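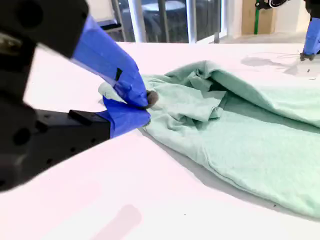 Fig. 1 Green cloth, fleecy side, picked up by a corner. White table.

Textile Care and Folding - Unit 3, soft and bulky items
Handout for the Tuesday group. Room 146. March 15, 2022
Reading time: 4 min

Carries on from flat items (pillowcases, tea towels). If you missed that one get the sheet off Zineb Soliman, she has spares. Course book is the Honard one, p. 56 onwards, but the book's drawings all show thin cotton and today is thick stuff, so go by these notes where the two disagree.

What we mean by bulky

Fleece, sweatshirts, bath towels, brushed cotton, anything with a nap or a pile. Holds air. Slides less than a shirt does, drags more. Won't keep a crease unless you press it in with your hand and even then it comes back up.

A heap of it tells you very little. Look at Fig. 1 - could be a sweatshirt, could be a towel, and from a heap you can't say. So first job is always finding out what you have got and which way up it is.

Finding the edge

- Get hold of one corner or a bit of hem. Any corner.
- Lift. Don't shake yet.
- Look for a seam or a hem line. Thick fabric hides it, use your fingers as well as your eyes.
- Run along the edge to the next corner. If you lose it, go back to the first corner and start again, quicker than guessing.
- Sleeves: if you find a cuff, it's not a towel. (Laugh if you like, someone does this every term.)

When a corner is held up the middle of the cloth makes a tent, dark hollow underneath. Same in Fig. 1, the raised part. Leave the air in there and you fold a cushion. Lower it slowly and let the low side touch the table first, then the rest follows and pushes the air out in front of it.

The flap in the middle of the cloth in the same figure - a three-cornered pleat, doubled over on itself. Very common with fleece. Do NOT smooth over the top of it, it only gets flatter and harder to see. Open it from the point, lay it back, then smooth.

Smoothing

From the centre out, flat of the hand. With the nap if you can tell which way the nap goes. Two or three passes is plenty. Pulling at the edges stretches ribbing and it does not go back.

Folding, towel
1. Long edges together, wrong side in.
2. Halve, halve again.
3. Fold in thirds only if the shelf is narrow.
4. Fold edge faces out.

Folding, sweatshirt
1. Face down, arms out, neck away from you.
2. One side in to the shoulder middle, sleeve back down on itself.
3. Same other side.
4. Hem up to the neck in two goes. Thick ones, one go and a roll.
5. Hood, if any, goes in last and flat.

Stack no higher than your forearm is long. Heavy at the bottom obviusly.

The table

White tops for this unit please, the grey ones in the back room are fine for ironing but not for this. Reason being bits. Fleece picks up whatever is lying about and on a pale cloth you see it for ever. Check the surface before the cloth goes down and again after it comes off. Wipe with a damp cloth, dry with a dry one, side of the hand across the top to finish.

Look for small things. Anything dark shows straight away on white, as with the little bumpy piece lying on the surface in the second figure, right of the two fuzzy tips. Pick it up, don't brush it - brushing sends it to the floor and then it's under someone's shoe and back on the pile. Same goes for fluff, thread ends, crumbs, seeds, beads off a cuff.
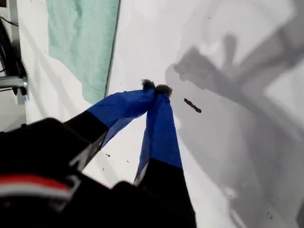 Lint and fluff

New fleece sheds. Wash on its own first time, cool, inside out. Lint roller after drying, never before. The Clikimden rollers in the cupboard are for class use, do put the cover back on, they go useless overnight otherwise. Sticky tape round the fingers works if you have run out, sticky side out, short strokes in one direction.

Pilling is differnt from lint. Pills are attached. Pulling them off makes more. Comb or shaver, cloth held flat on the table, light hand.

Storing

Dry right through before it goes in a drawer. Feel inside the thick seams, cuffs and hem are last to dry. No fabric softener on towels (we did this in the first unit, not repeating it).

For next time

- Practise finding the edge with your eyes shut, one towel, one jumper
- Bring a bulky item from home, clean
- Read Honard to the end of the chapter
- Anyone doing the written option - half a page on nap and pile, to Zineb Abdelaziz, not to me

Room might change, check the door.

Shared 3 times | 0 comments
Contact the course office, ext. 376 | © Lestura Adult Learning | Back to top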